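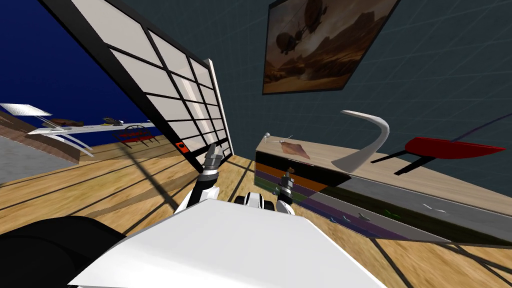

Plank floor, tall sliding screen and a colorful cabinet.

Filed under: Home Safety > Checklists > Room by Room
5 min read
Last updated: 17th November

Living room safety check, with my comments

I do this check twice a year, once in March and once before the heating goes on, and I love it far more than a grown adult should. You get to crawl around your own home with a flashlight and find things! The comments are from my latest round in our rental in Ornport, a second-floor place with old boards and a lot of furniture that came with it. Copy the items, skip what you don't have, and write your own comments underneath. The comments are the good part when you read them back next time.

You need a flashlight, a screwdriver, a tape measure, an old pair of tights and a pencil.

FLOOR

[x] Walk every board in socks, slowly
Comment: The tights go over your hand for the second pass. Nylon snags on any splinter long before your skin does. Two snags by the radiator, sanded and wiped.

[x] Raised nail heads
Comment: One, by the door. Tapped down with a nail punch and a scrap of cardboard around it to save the finish.

[ ] Boards that dip or bounce
Comment: The long one under the window gives more than it did in March. Marked it in pencil and wrote to the landlord. Leaving this open until a joiner has looked underneath.

[x] Rug edges flat, grip pads still sticky
Comment: Pads from the Xie store on the corner, washed under the tap and good as new. I was ready to buy more and didn't have to.

SLIDING DOORS AND SCREENS

[x] Panel stays in its track when you lift it gently
Comment: Lift with both hands, near the middle. If it comes out of the bottom groove with hardly any effort, a toddler or a big dog can do the same. Ours moves a little and drops back.

[x] Track clean along the whole length
Comment: Crumbs, a hairpin, one earring I had given up on. Best find of the round!

[x] Finger gap at the closing side
Comment: Soft stop added. It took less time than finding the scissors.

[x] No heater or lamp close to a paper or fabric panel
Comment: The floor lamp had wandered over again - moved it back to the armchair and taped a small mark on the floor for its base.

CABINETS AND SHELVES

[x] Anything tall is fixed to the wall
Comment: Please do this one, even if you skip the rest. We have Wulex straps on the bookcase and the tall cabinet. Pull the top toward you firmly with one hand and keep the other hand flat against the side. No movement on either.

[x] Heavy things low down
Comment: The cast iron pot had somehow got back to the top shelf. Down it came.

[ ] Drawers have working stops
Comment: Bottom left slides right out onto your foot. New stop ordered, drawer emptied for now.

[x] Hinges tight
Comment: A quarter turn on almost every screw. So satisfying.

CORDS, OUTLETS AND HEAT

[x] No cords under rugs
Comment: None this time. Last winter there were two, so I'm proud of us.

[x] Power strips cool after an evening's use
Comment: Back of the hand, after the TV has been on for a few hours. The one behind the couch felt warm, so I took the fan heater off it. Heaters go straight into the wall.

[x] 40 inches clear in front of the heater
Comment: My own rule, a little more generous than the one in the booklet. Measured with the tape, because I always guess wrong.

ALARMS

[x] Smoke alarm tested with the button
Comment: Loud. Sorry, downstairs.

[x] Date on the back of the alarm
Comment: Still inside its life. I wrote the replacement year on masking tape and stuck it inside the fuse box door.

STILL OPEN
Bouncy board under the window
Drawer stop, bottom left

The whole thing took me 30 minutes, plus a break to try on the earring. If you have a hallway, do it next while the flashlight is still in your hand - the coat hooks alone are worth a look.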